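4.2 Collecting demonstrations at ordinary desks

Most of our early recordings were made on one bench in the lab at Jollton, and it took us longer than we would like to admit to see what that was doing to the policy. It had learned the bench. Move the same task to a desk down the hall and the approach phase fell apart well before the fingers got near the object, even though the object and the grasp were ones it had seen many times. So in May we packed the hand-held grippers into a rolling case and began collecting wherever people in our building and at the Sedgwick annex would let us have a desk for an hour or two.

The tool itself is the one described in Section 3.1: two black finger pads on curved arms, closed by a trigger, with the camera fixed above so that both fingers stay in view through the whole demonstration. We kept the hardware the same across every site, down to the screws, and we asked demonstrators to leave each workspace the way they found it. Chairs stayed where they were. Whatever lived at the back of a desk stayed there too. Figure 4 shows the view the policy receives at one of these sites, with the fingers open over a stretch of bare desk.
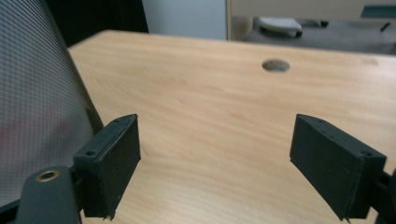

Figure 4. Wrist view from the desk set, fingers open. The cable grommet lies nearly in line with the gap between the pads, and a mesh chair back covers much of the left side.

A demonstration begins when the operator holds the tool still with the fingers open, and ends when the fingers have opened again over the target spot. Between those two points we gave very little instruction. Kalliopi Nikolovski, who trained most of our demonstrators, started out with a two-page script and by the second week had whittled it down to a few spoken sentences, and the recordings got better for it. People who are told exactly how to move tend to move stiffly, and a stiff demonstration teaches a stiff robot. We did hold on to one firm rule, that the tool should never be set down partway through, because the pose tracker loses its footing when the camera comes too close to a plain surface.

Plain surfaces gave us trouble in other ways as well. A pale desktop with soft grain offers the tracker very few features to hold on to, and in those stretches the estimated pose would drift gently sideways and then snap back once a desk edge came into view. Cable grommets were a great help here (a dark opening on a light surface is about as friendly a landmark as one could ask for), but they brought a problem of their own. Policies trained on the first batch would now and then reach for the grommet as though it were a small dark object waiting to be picked up. We had no recordings at that point in which a grommet was visible and the demonstrator went somewhere else, and once we had added a fair number of those, the mistake became rare.

In all we kept 2700 demonstrations from 19 desks, after setting aside 614 for tracking failures or early trigger release. Branwen Wynne reviewed every rejected recording by hand, and we are grateful for her patience. The desk set was frozen on 27th October, and all results in Section 5 use that version.

For the comparison we trained the Takano policy twice with identical settings, once on bench data alone and once on a mix of the same size in which half of the bench recordings were swapped for desk recordings. Each was then run for 100 trials at Rerkesness, in rooms that appear in neither set. The mixed policy did better on every object we tried, and the gap was widest in the approach phase, where we had hoped to find it. Grasping, once the fingers were in place, was much the same for both.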